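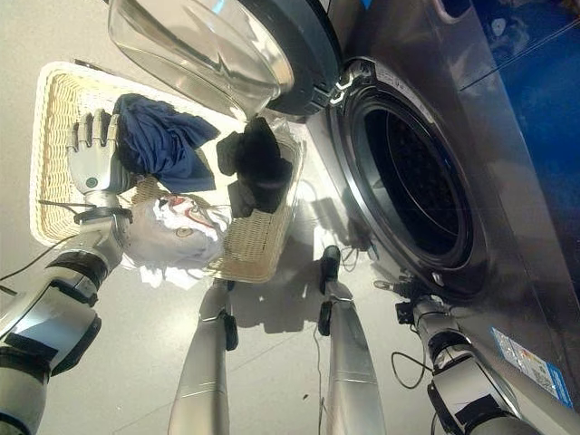

Frontlader mit geöffneter Tür, links davon ein Korb mit Kleidung

Über uns

Die Collelora Textilprüfung GmbH untersucht Bekleidung und Heimtextilien auf Maßänderung, Farbechtheit und Pillingverhalten. Auftraggeber sind Hersteller, Importeure und Wäschereibetriebe.

Am Standort Zileldale stehen 54 Prüfplätze in klimatisierten Räumen zur Verfügung. Im vergangenen Geschäftsjahr wurden 2.961 Prüfaufträge abgeschlossen, davon 636 mit Wiederholungsprüfung nach Rezepturänderung. Die Waschprüfung erfolgt je nach Pflegekennzeichnung, die Trocknung hängend, liegend oder im Trommeltrockner. Messpunkte werden vor dem ersten Waschgang markiert und nach der Klimatisierung erneut vermessen.

Prüfdaten werden im System Zitasico erfasst und zehn Jahre archiviert. Der Prüfbericht enthält Einzelwerte, Mittelwerte und die Messunsicherheit.

Das Unternehmen beschäftigt mehr als 50 Personen in Labor, Probenlogistik und Verwaltung. Probenannahme werktags bis 15:30 Uhr, Tor 2. Großmuster ab acht Quadratmetern bitte vorab anmelden.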